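# 3. Household tasks in simulation: method and first results

The question set for this part of the report was a narrow one: can a two-armed machine tidy a desk without help? Claims about domestic robots tend to rest on short films of a single success, so we wanted a repeated test with a stated pass mark. All the work was done in the Irkik simulator, using the room supplied with the Lisari task set. The room has a wooden table, a monitor on a dark stand and two paintings on the walls.

Two chores were chosen. In the first, the machine had to push the monitor stand back to a marked line. In the second, it had to pick up a cup and place it on a shelf. Each chore was run 100 times with the start positions changed slightly between runs. A run was stopped after 40 seconds and counted as a failure if the object had not reached its target by then. 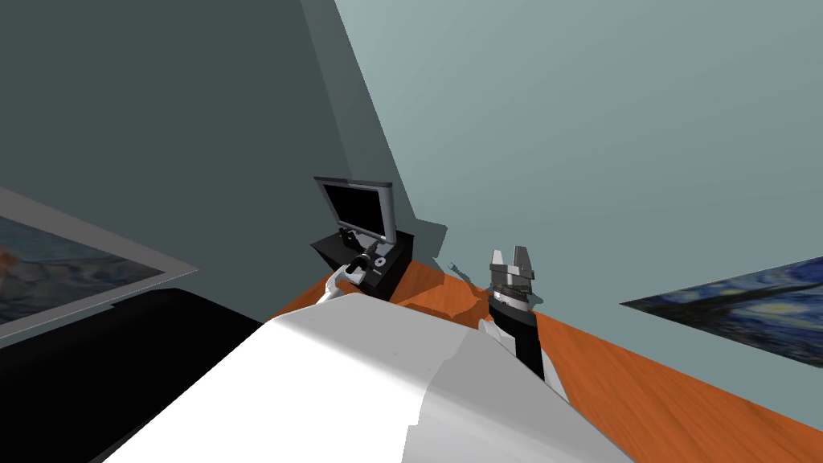 Contact was the main source of error. The control program, Thaler, plans the path of each arm separately and checks for collisions only at fixed steps. When one gripper was close to the stand, small errors in its height caused it to slide along the face instead of pushing squarely. The stand then turned, and the second arm was seldom able to correct it within the time allowed.

The cup task failed 23 times. Most of these failures came in the grasp and not in the lift. Reducing the closing speed helped, but it also pushed several runs past the time limit. We kept the original speed for the results in Table 2.

Neither chore would trouble a child, and the simulated room leaves out cables, dust and anyone walking past. We would not say from these results that the machine is ready for a real desk. Jerard, the older control program, has still to be run on the same start positions, and its figures will be added in April.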